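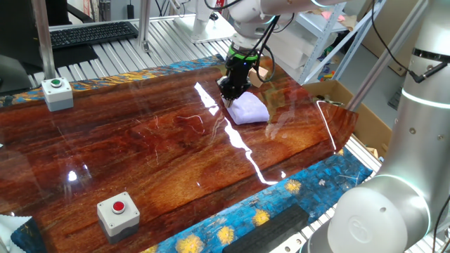 Wood-grain board, high-gloss finish

Home | Catalog | Tickets | Log in

Ticket: Pratlow picture book listed twice in catalog

Page views differ — one record says 50 pages, the other has none. The 1955 printing shows under both. 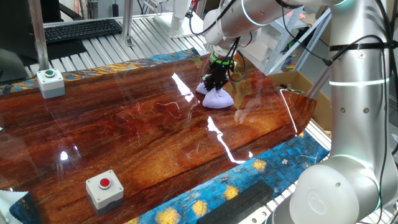

Posted by Andov Support, 2018-09-15

Merged the 2 records and kept the one with the page count. Search still returned the old entry until the index was rebuilt. Cover art now loads.

Status: open — waiting on Broltetti to confirm the illustrator credit.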